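About Us

Hi, I'm Verna Rosenthal, and Premport is my little pretend-food kitchen! I started it in April with one burger set and far too many opinions about lettuce. 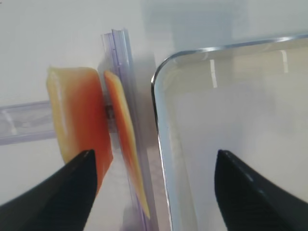
Orange slices on either side of a clear divider

I like pieces that stand up in a holder, so you can grab what you want (and find it again at cleanup). Cletus Nguyen-Tran packs every order and gets the final say on buns.
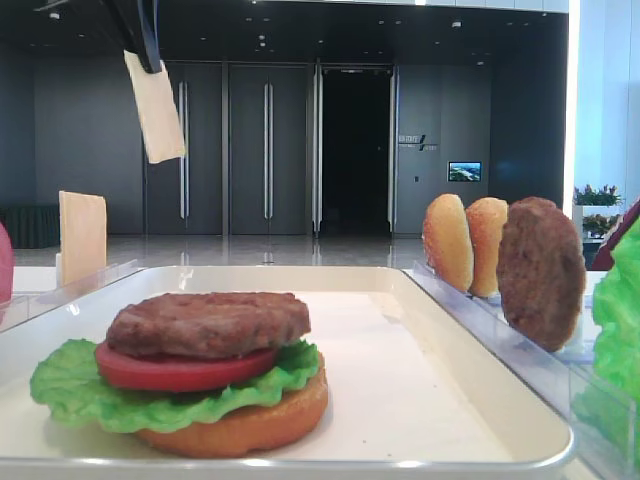
He builds his burgers with the lettuce first, and we still argue over that. Sets ship within 5 days. Come say hi!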